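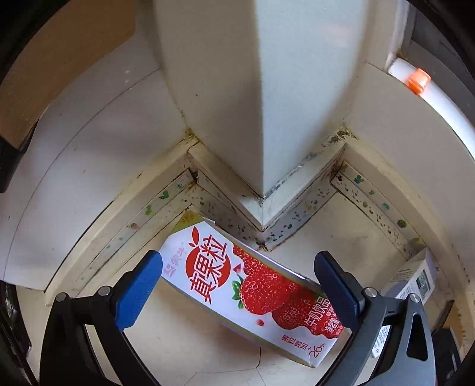 ## 4. Does overnight weight regain win fights?

The belief is an old one in professional boxing. A fighter dries out to make the limit at the weigh-in, puts the weight back on overnight and enters the ring bigger than the contract says. Trainers talk about the regain as if it were a skill. Broadcasters put the fight-night number on screen and let viewers draw the obvious lesson. We began this part of the study expecting to find at least a small advantage for the heavier boxer, and we would still not be surprised if one exists. The evidence usually offered for it is weak, though, and ours turned out weaker than we had hoped.

### 4.1 What the records can and cannot say

We drew on the Skundura bout register, which holds weigh-in and fight-night weights for cards run by 3 promotions. After we removed bouts with a missing weight for either boxer, no-contests and exhibition rounds, 668 bouts remained. That sounds like plenty. It is less comfortable once the bouts are split by weight class, by number of rounds and by whether the match was ever meant to be close.

The last of these is the main trouble. Promoters don't pair boxers at random. A house fighter on a good run is often matched against someone flown in on short notice, and the short-notice opponent has had less time to cut weight and so has less of it to put back. The house fighter regains more and wins more. Anyone who looks only at regain and result will see a pattern, and the pattern may be nothing more than matchmaking. Earlier reports that rely on a simple comparison of winners and losers can't tell these two stories apart, and several don't try.

Fight-night weights bring their own problems. At the Manzano shows, boxers were weighed in the dressing room on the same Tilleo platform scale used the day before. At the Grimska shows the second weighing took place wherever there was a power point, at no fixed time before the ring walk, and some boxers stepped on in boots and trunks. The register notes clothing only from June onwards. We kept the earlier entries, with misgivings, and report results with and without them.

### 4.2 Approach

For each bout we took the difference between the two boxers' regain, as a share of their weigh-in weight, and asked whether it helped predict the winner. We then asked the same question after allowing for each boxer's earlier record, age, reach, notice period and place in the house or visiting corner. Ranges were found by drawing 2000 resamples of the bouts, keeping all the fights of any one boxer together. Treating repeat appearances as separate evidence is a common shortcut in this area and makes almost any result look firmer than it is.

Draws were counted as half a win to each side. We tried leaving them out as well, and nothing of interest changed.

Boxers were also asked to fill in a short diary of what they ate and drank between the weigh-in and the bout. The most common entries were water, sports drink, rice, pasta and flavoured milk. We make no use of the diaries in what follows. Too many were filled in after the fight, in one hand, with amounts such as 500 mL repeated down the page. A winner's memory of his recovery meal is not a measurement, and we suspect a loser's is worse.

### 4.3 Results

In the plain comparison, the boxer who regained more won more often. The size of the gap was in line with what has been claimed before. A reader who stopped there would come away satisfied.

With notice period and corner taken into account, most of the gap went. What was left still pointed in the expected direction, but the range took in no effect at all as well as an effect large enough to matter to any trainer. Leaving out the entries with no clothing note widened the range further. Reach and age made little difference either way, and earlier record did much of the work, as one would expect of a sport in which good boxers tend to keep beating less good ones.

We looked separately at bouts that went the full distance, on the theory that extra size tells late. They gave no sign of it. We also looked at stoppages, on the rival theory that extra size means extra power, and found a slightly larger estimate there. We place no weight on it. Having two theories ready, each able to claim whichever half of the data comes out well, is a good way to be fooled, and we note that both had been put to us with equal confidence by people in the trade.

### 4.4 Limits and objections

Encarnación Herrero, who read an early draft, argued that we had set the bar too high. In her view notice period is partly a result of the same thing we are trying to measure: a boxer known to be a large regainer is harder to match, so opponents come in late. If she is right, allowing for notice takes away some of the real effect along with the false one. We think the point is fair and can't rule it out with these records. It would need the dates on which earlier opponents turned the fight down, and promoters don't hand those over.

A second objection is that share of body weight is the wrong yardstick and that absolute size on the night is what counts. We ran it that way too. The estimates shifted a little in the lower classes and hardly at all in the upper ones, where our bouts are few.

There is also the question of who is missing. Boxers who failed to make weight and lost the bout altogether don't appear, nor do those pulled out by a doctor overnight. If hard cutting has a cost, a fair part of it sits in those cancelled fights – and a study of completed ones will never see it. Any figure for the benefit of regain, ours included, leaves out the boxers for whom the plan went wrong before the first bell.

None of this shows that regain is useless. It does mean that the usual claim, that a boxer who puts on more weight overnight has bought himself a real edge, rests on comparisons that would look much the same if the edge were zero. We would want second weighings done at a fixed time, on one scale, in trunks only, before taking a stronger view. The Grimska shows have agreed to the scale and the trunks. The fixed time is still being argued over.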